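Print this page | E-mail this page

Edholm Oral History Project: Progress Report to the Vasilakis Fund
3/1/20
By Loukia Gkikas

We have had a wonderful winter, and I am so glad to be able to tell you about it. When I last wrote, we had a closet full of old cassettes and a long list of people in Edholm we hoped would talk to us. Now the recordings are coming in faster than we can type them up!

The old tapes first. Markos Kourkoulas has finished copying the Bulonow mill interviews, 18 cassettes in all, and the sound is much better than we dared hope. On two of them the speech is faint and we will have to listen with headphones and a lot of patience. One side of the tape marked "Weaving room, girls" is blank, which was a letdown, but the other side is forty minutes of pure gold, including a song about the noon whistle that none of us had ever heard. Markos has played it for everyone who comes through the door.

New interviews are going well too. Glykeria Tsolakis has sat down with retired bus drivers, a baker, a former school nurse and a pair of sisters who ran the dry goods store on Komdale Road until it closed. The sisters talked over each other the whole time, and typing it up is slow work (we now use a separate microphone for each speaker). I would not trade that recording for anything. They remember what every family on the street bought on credit, and we have agreed to keep that part sealed for the time being.

We did fall behind on the transcripts. The plan called for all the winter interviews to be typed and checked by now, and 5 are still waiting. Sofia Liapis has redone the style guide so that typists spend less time wondering what to do with "um" and half sentences, and the drafts since then have needed far fewer fixes. I expect us to be caught up in April.

On the money side, we are under budget on tapes and postage and over by $300 on the audio equipment, all of it for the extra microphones and a second recorder. I would like your okay to move that amount from the travel line, where we have plenty left.

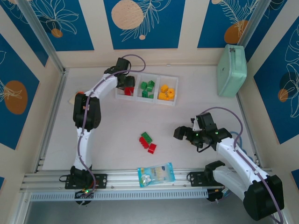
Two robot arms over the worktable, with red blocks in the tray's left compartment.

Next up is the listening evening at the library. Nektarios Athanasiadis is choosing the clips and wants to open with the noon whistle song, then let the bus drivers have the floor. We are also printing a small booklet of family recipes that came up in the interviews, with the baker's permission for his rye bread. Please come if you can! I will send the date as soon as the library confirms the room.

Print this page | E-mail this page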